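Natelska cell - progress report for August

Prepared by Velimir Hoxha for the Javilura equipment fund

Hi all,

You asked for something shorter and less technical than last time, so I've kept the joint tables out of this one and put them in the shared folder. If you only have a minute, read the next part and then skip down to the money.

Where we are

The cell is running again, and it's been running every working day since the second week of the month. When I wrote to you last we were stuck waiting on the new wrist bearing, and I was pretty gloomy about it. Well, it came! Andberg sent it with the wrong seal, then sent the right seal two days later without me having to chase them, so I've forgiven them. Fitting it took me one long afternoon and a bit of the next morning. The grinding noise on slow rotations is gone and the arm now holds its position overnight, where before it would sag just enough to throw off the first moves of the day.

I've also put the cell on a proper service schedule. Up to now we were greasing it when somebody remembered, and I include myself in that. There's a sheet on the cabinet door, and every 500 hours the arm gets wiped down, greased and checked for play at each joint. The first round is done and signed.

Getting the table to stay put

This was the biggest chunk of work and the one I'm happiest with. The wooden board we push blocks around on used to creep. You couldn't see it happening, but after a week of runs it would have shifted toward one side, and then the finger came down in slightly the wrong place and we'd all blame the software (sorry, Eshun). I took the board off, cleaned the pegboard underneath, and fixed it down again along the front edge. I also planed a hair off the underside where it was rocking. It's the same piece of maple-colored wood you saw on your visit, knot and all - I did think about swapping it for plastic sheet, but the wood slides nicely and we'd have to redo all our friction numbers.

After that I redid the calibration from scratch. The marker on the pegboard had a lifted corner, so I stuck down a fresh one and measured it in from the board edges before touching any settings. The worst error across the board is now under 8 millimeters at the corners and much better than that in the middle. I'd like the corners tighter, and that's on my list for next month.

The finger

We went back to the plain straight finger. The padded one from spring was kinder to the blocks but it caught on the points of the stars and dragged them along, and every tenth push or so had to be thrown out. The plain one is easier to look after too: one screw, one mount, wipe it and you're done. I've set the tip so it travels just clear of the wood, and I check that gap with a feeler gauge first thing each morning. It takes no time at all and it has already saved me once, when the mount had worked loose.

My daily check is a short warm-up with the block set out on the board, a mix of shapes and colors, some grouped under the finger and a few left over by the front right corner, where the reach is longest and any slop in the arm shows up first.
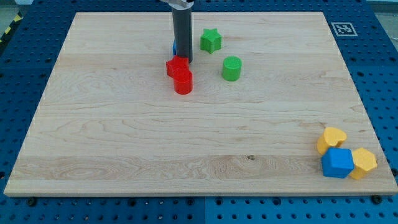

Money

We've spent less than planned on parts and more on my time, which I'd guess surprises nobody who has ever owned a robot. The bearing and seal came out of the repair line. The spare finger mount was 300 dollars and I've charged it to consumables, so please shout if you'd like it somewhere else. I haven't touched the contingency.

Still open

The cable running down the back of the arm is getting stiff near the elbow. It works fine today, but I'd like to order a replacement before it picks its own moment, and the lead time is 30 days. Can I get a yes on that by email?

The lights over the cell still need sorting out. Late in the afternoon we get glare on the wood and the tracking loses a block now and then. Eshun has a software fix he wants to try first, and I'm happy to let him before I start hanging curtains.

Last one: the emergency stop test is due again next month. I'll run it with the service round and send you the signed sheet along with the September report.

Thanks for being patient with us over the bearing business.

Velimir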